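Ticket 3542: Skevlow dragon hood – eyes stay lit, roar sets itself off
June | Logged by Ibsa Admasu, Traltov customer help
14 comments | Share
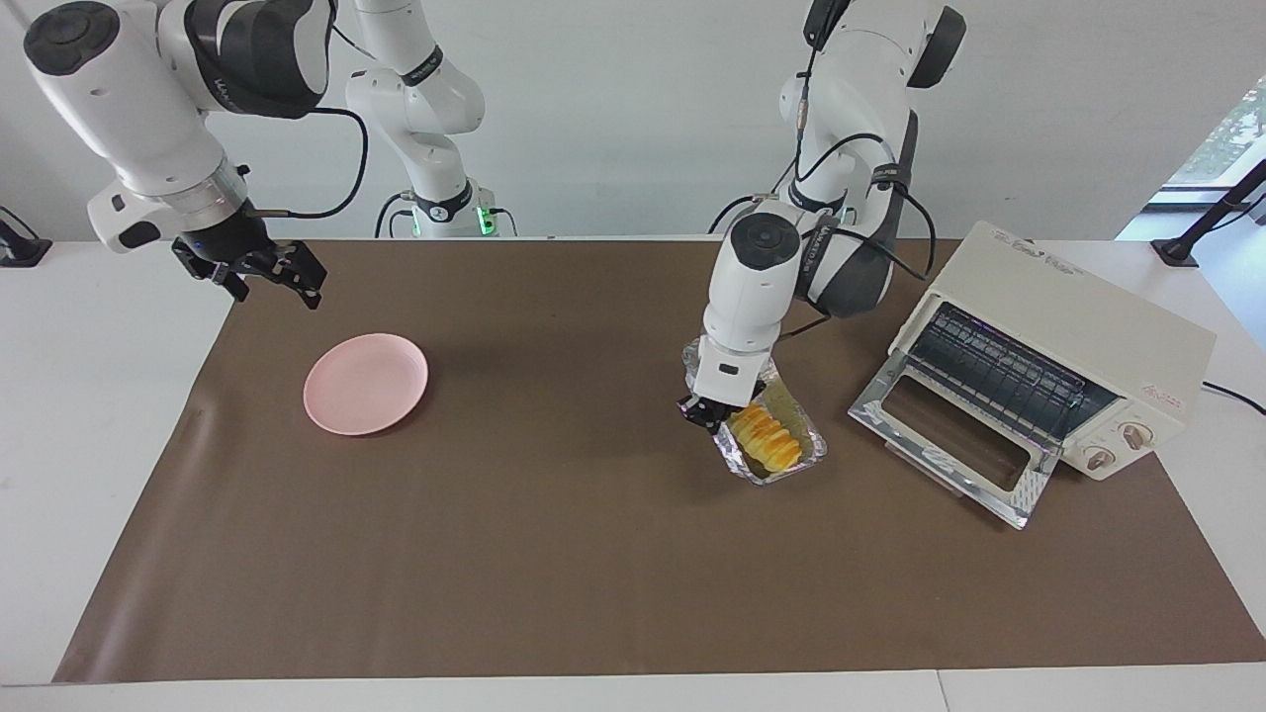

Yamuna Chacko wrote in to say the hood had been fine for a fortnight and then started roaring in her coat cupboard at night. The eyes would not go off with the button behind the left ear. She had taken the batteries out and wanted to know if it was safe to put them back.

Replied same morning. Told her yes, but to leave the battery flap open and try the slide switch on the sound box before touching the ear button. Asked for the batch letter on the care label and whether the hood had been washed.

16:20
Batch letter is F. Washed once, by hand, sound box left in. She said the leaflet told her to sponge the outside only, and she had read it afterwards. The hood was dried flat on a towel for a day. The fault began that week.

Slide switch works. With it off, eyes and roar both stop. With it on, the eyes come on straight away and the roar goes whenever the hood is folded or put down on its side.

16:45
Folding should not do anything. The roar is meant to start from a tilt sensor in the snout, and only after the ear button has been pressed. If both go without the button, the button is stuck closed or the wire to it is damp. Asked her to:

- take the sound box out through the lining pocket
- unplug the small white lead that runs to the ear
- switch on with the lead unplugged and tip the box forward

Next day, 10:05
With the lead out there is no light and no roar, whichever way she tips the box. Plugged back in, the eyes are on at once. So the box is fine and the trouble is in the ear.

Tried the same on a shop hood from batch F that has never been washed. Button behaves normally. Wetted the ear under the tap, squeezed it out, left it overnight on the shelf. The next morning it did what Yamuna's does. The fleece was dry to the touch but the padding behind the button was not.

10:40
Advised leaving the hood near a radiator (not on it) with the ear turned inside out and the box out, for 4 days. No hairdryer, as the fur on the horns mats badly and will not brush out.

Update
Eyes now go off with the button. The roar still sets itself off once in a while when she packs the hood in a bag. There is a bit of rust on the button contact, which she can see through the hole in the lining. Offered a new ear lead. It is the same part as on the Fourie bear hood, so we have them in. She asked if it needs sewing – it does, a few stitches, and the old thread can be cut without harming the lining.

Lead posted. Left the ticket open until she has fitted it.

Note for the shop page: the washing line is at the bottom of the leaflet in very small print. Have asked Cleditz to move it up to the care label before the next 100 are made. Waiting to hear.

Status: open, waiting on customer

Contact us | © Traltov | Back to top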